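Sustetora handheld grippers, second look

Dec 6, 2023

The firmware update came through in May and I have put 155 folding runs on the pair since. My first post covered unboxing and calibration, so I will skip both. Settings are the defaults apart from grip force, which I dropped to 19 per cent – anything higher bunches towelling at the corners.

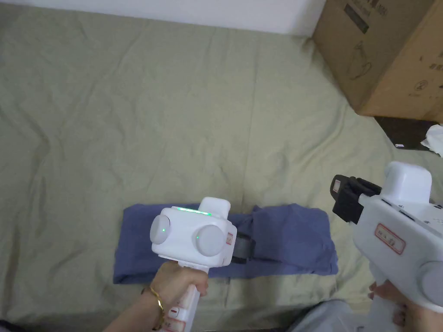
Tracking drift is what I bought the update for. On long sessions the old build lost alignment between left and right units after a few minutes, and the new one holds it for the full run. The green light strip along the head is easy to check at a glance with both hands busy, even over a sage-green ground cloth. Creases in the cloth have not upset the tracking so far.

Weight is unchanged, and my wrists notice by the end of an hour. Corey Sutcliffe prints a counterweight for the handle, but it fouls the charging port on mine.

The kit is $1849 from Plastside, spare jaw tips extra. Shipping took five days. Denim is next, once the replacement tips turn up.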